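About Brikine Soccer School

Welcome, and thank you for stopping by. If you have a child who kicks everything in the house that isn't nailed down, you are probably in the right place.

Brikine is a youth soccer school in the town of Nunberg. We run teams and training groups for boys and girls from kindergarten through the last year of high school, and we have a walking soccer group for grown-ups whose knees have opinions. At the moment we have 265 registered players, which still surprises those of us who remember the first season, when we could barely fill out a scrimmage and had to borrow a goalkeeper from the family across the street.

How we got started

The school was founded by Viera Jurčo, who came to Nunberg as a young coach and planned to stay for one season. She had played left back for years, and she will tell you (at length, if you bring her a coffee) that defenders make the best teachers, as they spend the whole match watching everybody else. She put up a handwritten notice at the Carrier Street bakery offering free practice on the grass behind the old mill, and 59 children turned up with their parents, their little brothers and several dogs.

We moved to our present home at Harkia Field a few years later. It was a bumpy old pasture back then, with a slope toward the creek that you can still feel if you play on the far pitch. Teams visiting for the first time always want to kick downhill in the second half, and we let them choose. We have two full-size pitches now, a smaller one for the youngest groups, and a clubhouse with a kitchen that makes a very decent bean soup on match days.

How we coach

We like the ball on the ground and we like children to try things. A nine-year-old who attempts a silly backheel and loses the ball will hear "good idea, have another go" from our sideline, and we ask parents to keep to the same spirit. Every player in the under-12 groups gets at least half of every match, and positions rotate so that the tall ones aren't stuck in goal forever.

From the age of 13 there is a competitive path for those who want it, with an extra evening of training and a place in the regional league. There is also a path for those who don't want it, and plenty of our happiest players are on that one! Moving between the two is easy and happens all the time — just talk to your coach, or to Viera, who is nearly always somewhere near the equipment shed.

All of our coaches hold a current license and a first-aid certificate, and most of them played here as kids. We're a bit proud of that. It means that when a player is upset after losing a cup match in the rain, the person crouching down next to them has very likely lost a cup match in the rain on the same pitch.

The season and the fees

Our year has a spring season and a fall season, with a break in the hottest part of summer. The fall season finishes in October with our family tournament, where every team is a mix of ages and the grandparents' match is taken much more seriously than it should be. Last time we had around 200 people along the touchline, and we ran out of soup before noon.

Fees are set once a year and cover training, league registration and the loan of a uniform. Shoes and shin guards you bring yourselves, but please look through the swap box in the clubhouse hallway before you buy anything, as small feet grow fast and some of those cleats have hardly been worn. If the fee is difficult for your family, come and tell us quietly. We'll work it out and it stays between us.

Come and try it

New players are welcome to join two practices free of charge before deciding. Bring water, wear something that can get muddy, and arrive a few minutes early so we can find the right group for you. You don't need to have played before, and neither does the parent who ends up holding the corner flag.

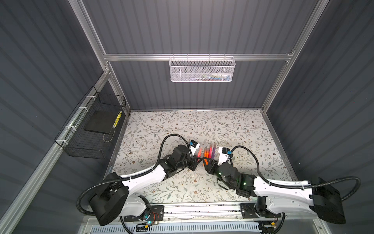
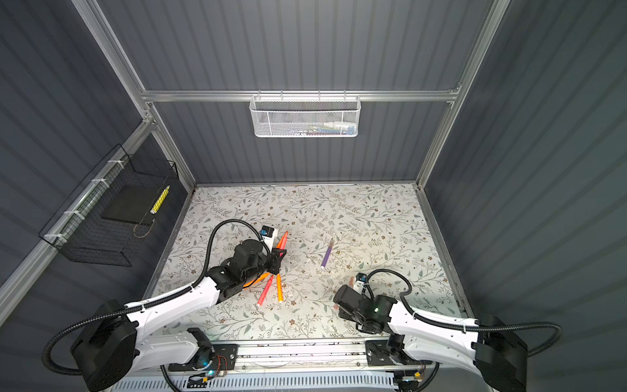
CLUB NEWS

Spring registration is open

Registration for the spring season closes on March 6, 2023. Forms are at the clubhouse desk during practice hours, and returning families only need to fill in the first page unless their address or doctor has changed. The under-8 group fills up quickly, so please don't leave it to the last evening. We are also looking for one more assistant coach for the under-10 girls — patience matters more to us than a playing record, and we'll help with the cost of the license course.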